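Print this thread | E-mail this thread

Finished the big Skistura photo book last night. It has been on my coffee table since April, mostly holding down the other things on my coffee table. Some thoughts, in no order I'd defend.

If you haven't run into it: Skistura is a valley, and it's also the name of the long poem people there have been reciting at weddings and funerals for longer than anyone wrote things down. Somebody finally wrote it down in 1854. The book sets photographs of the valley next to pieces of the poem.

The plot of the poem is that a salt seller walks over the Tarkeck pass to return a bell he may or may not have stolen. It takes him 3011 lines to get there. He complains in most of them. I have never felt closer to a figure of legend.

The photographs are another matter. The photographs do not complain. They are very calm and very large and there is a lot of fog in them.

I like fog. I want that on the record before I say the next bit.

There's a run of pages near the middle, fog on the left, fog on the right, and under it in tiny type the line "and the mule would not." Best pairing in the whole book. I laughed out loud in an empty apartment. Couldn't tell you whether it was meant to be funny.

The foreword thinks none of it is funny. The foreword says the pictures let us "walk beside the eternal traveler." The eternal traveler spends most of his first night arguing over the price of soup.

I do get why forewords come out like that. You're handed a stack of beautiful pictures and asked to say something over them, and before you know it you've written "luminous." I've written "luminous." It was a review of a show about parking garages.

Paper is lovely, by the way. Heavy, a bit rough, smells like a school library. It runs to 332 pages and weighs as much as a healthy cat. Do not read it in bed. I have a mark on my collarbone shaped like the Tarkeck pass.

Where it really works is the faces. There's an old woman in a doorway who has plainly been told to look into the distance and is looking straight at the photographer's shoes. The text beside her is the innkeeper's speech, "I have seen bells before." Perfect. Whoever laid out that page should get a raise.

Where it works less well: the bell. There's a full-page bell. It's a nice bell. But the poem never lets you see the bell. He keeps it wrapped in a shirt the whole way, and you're supposed to wonder if there's anything in the shirt at all.

So you turn the page and, well, there it is, a bell. Like a magician opening his sleeve to show you a good clear look at the pigeon.

I asked the guy at the Lemaire gallery shop about this when I went to see the prints. He said the bell page is the one that sells as a poster. I bought the poster. We all have to live in the world.

About those prints. The Lemaire has them up in the long room, and they're better on a wall than in the book, mainly because the fog has somewhere to go. You stand back and a road turns up in it. On paper I'd missed the road completely.

They've also got a recording going, someone chanting the crossing in the valley dialect. No translation. I sat through three rounds of it on a bench built for people without spines. You can tell exactly when he gets to the mule.

Somebody always asks whether the translation matters in a picture book. It does here. The English is by committee, you can feel it. Every time the salt seller swears, he says "alas." He says "alas" to the mule. Nobody has ever said alas to a mule.

The older Stiltura edition, the little gray one with no pictures, lets him swear properly. Cheap binding, print the size of poppy seeds, footnotes that fight with each other. If you see one in a used bookstore, grab it. Mine has coffee on the whole second canto and it improved it.

My suggestion, which no publisher has asked for: read the gray one first, get annoyed at the salt seller, then open the big one. The empty roads hit differently when you know who ought to be on them, grumbling.

There's one spread that got me with no help from anybody. A stone hut, door open, a pair of boots outside. No lines of the poem on it. I turned back twice to check. They left him out of it and for once I missed him.

Then the fog comes back for quite a while.

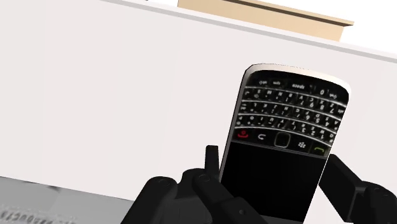
Do you need to know the poem before you look at the photographs?

The photographs make sense without it. Each section opens with a short summary of that part of the journey, and you can follow the story from those.

A few of you want to know about the ending. I won't spoil it, though it's been in print since before your great-grandmother. I'll say that he gets over the pass, and that the people on the other side have a view on the bell.

The book handles the ending with a picture of a river. I've gone back and forth on the river. At first I thought it was a cop-out. Then I reread the last lines, where he puts the shirt back on, and it's cold, and he walks down to wash. So, fine. River. I withdraw my objection and would like it noted that I was gracious.

Things I'd cut: the foreword, the afterword, the second afterword. Things I'd add: a map. How do you make a book about a walk and leave out the map? I followed the route with my finger on the endpapers for a good while before working out that they were marbled.

Anyway, it's expensive, it's too heavy, it's half fog, and I've now been through it more often than some books I claim to love. The prints are still up at the Lemaire. Bring a cushion for the bench.

Correction to the soup post: a reader who knows the dialect tells me it's stew. The argument over the price stands.

Last updated: 31 July 2022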